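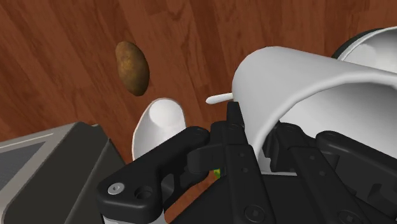 Sumeya Birhane wrote to us after the second episode that she liked the music but could not hear half of the interview, and she asked if we had tested the sound before we put it online. We had not. Her message changed the plan of our project more than any other thing, so I begin the report with it.

1. What we wanted to make

Our group produced a small web show called Kitchen Altness. Altness is the part of the city where three of us rent rooms, and many people who play music live there, but they mostly play in each other's homes. We wanted to film them in such a home, with one song, one talk and one short comic part in every episode. The course required two episodes. We made four, and the first two are weak.

The show was filmed in the apartment of Lieselotte Thiele, who also edited the picture. I was responsible for sound and for the schedule. The guests received no money, only dinner, and they signed a paper which allowed us to publish the recording.

2. Production

Episode one was with the duo Kakakhel. They play accordion and a small drum, and they play loud. I put one microphone between them and the host, and it was a mistake. When the song ended and the talk began, the level was much too low, and we did not notice it until the evening of the edit. In episode two I made the same mistake again with the singer Utia, because we filmed both episodes in the same weekend. This was the recording that Sumeya wrote about.

For episodes three and four we borrowed two clip microphones from the department. The talk and the song were now recorded separately, with a break of 14 minutes between them to change the set-up. The guests did not mind the break – Tronar, the band in episode three, used it to write a new ending for their song. 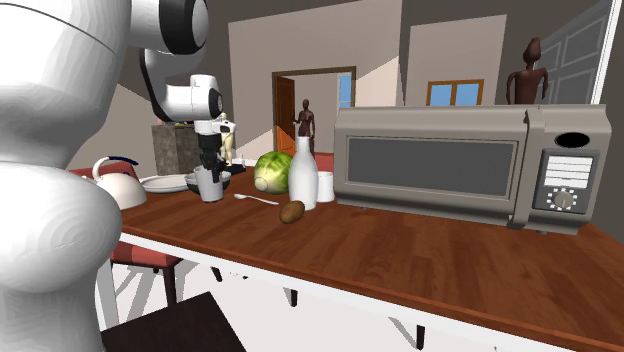
The comic part was the hardest to plan. We wrote it in advance for the first episode, and it sounded like reading from a paper. Later we gave the guests only a subject (the worst concert they ever played, a neighbor who complains) and let them talk. Lieselotte then cut it down to two minutes. I think these parts are the best of the whole show, although our teacher found the one in episode four too long.

3. Audience

Episode one had 74 views in its first week. Most of them were probably friends and people from our course, so I don't want to make too much of it. Episode three was shared by the band and had more comments than the other episodes together. Several people asked where Tronar will play next, and this was the kind of question we had hoped for in November when we wrote the proposal.

4. What I would change

I would film one episode, show it to people who are not in the group, and only then film the next. I would also ask for the clip microphones at the start, because the department lends them to anyone who fills in the form. The list of guests should be longer than the number of episodes – one band canceled at four in the afternoon on the day of filming, and we had no other name to call.

Lieselotte wants to continue the show after the course. I have agreed to do the sound for the next two episodes.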